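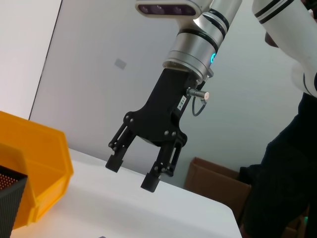 Figure 3. Gripper of one arm, held open above the tabletop, as seen from a wrist-mounted camera. A depth sensor is mounted higher on the arm.

Home | Issues | Authors | Submit | Search

Filed under: Manipulation and Grasping

4. Choosing Among Views During Approach

4.1 Workspace and Sensing

All trials reported in this section were run on the two-arm tabletop station at the Trirkmont laboratory. Each arm ends in a two-finger parallel gripper. The station supplies images from small cameras near the grippers and from a camera at head height. The three views differ in what they are good for. The head view covers most of the table and changes little during a task, while a wrist view gives detail near the fingers but shifts with every movement of the arm.

Earlier work by our group (Hiebert and Dong) joined all views with fixed weights that were set once, before training. That method, called Femetti, performed well when objects were far apart. It lost accuracy when a gripper came close to one object while a second object stood between the gripper and its goal. The method presented here, Irnalero, keeps the same image encoders and replaces the fixed weights with a score that is computed again at every control step.

4.2 View Scoring

For each view, the scoring network receives the encoded image, the joint speeds of the arm that carries the camera, and the current goal. It returns a single value between zero and one. The values are normalized across views and used to weight the features passed to the policy. No hand labels are needed. The network is trained together with the policy on the same demonstrations, of which there were 3,000 in total. A further 700 were held back for testing and were not used to select any setting.

Two kinds of error led us to include joint speed as an input. In the first, a view is sharp but does not contain the goal object. In the second, the goal object is in view but the image is softened by motion. An encoder trained only on still images tends to be too sure of itself in the second case. 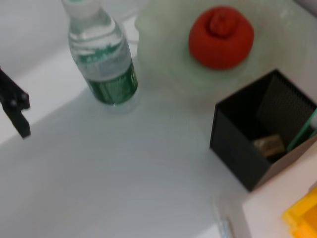
Figure 4. Wrist view with motion blur. A bottle, a plate holding a red object, and an open black container are all within view of the camera.

Frames of this kind were common in the demonstrations, particularly when the operator moved quickly between goals. We chose not to remove them. A policy trained only on sharp frames would face blurred input for the first time during use, and the scoring network would have no chance to learn when a wrist view should count for less.

4.3 Object Layout

Layouts combined household and desk items of different heights. Clear and translucent items were included on purpose, as their edges are difficult to locate in depth data. Tall items were placed near low ones so that at least one view would be partly blocked during the approach. 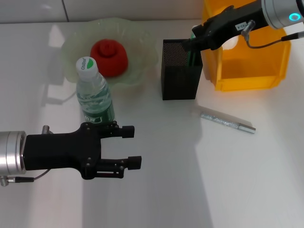
Each layout was used for 6 trials per method, with the order of methods shuffled by the control software. Both arms remained powered during every trial, and either arm could be assigned the goal. A trial ended when the object was released at its target or when the time limit was reached. Trials stopped by the safety monitor were counted as failures for all methods. The time limit and the release test follow the Tautahi protocol (Donnelly and Sartori) without change.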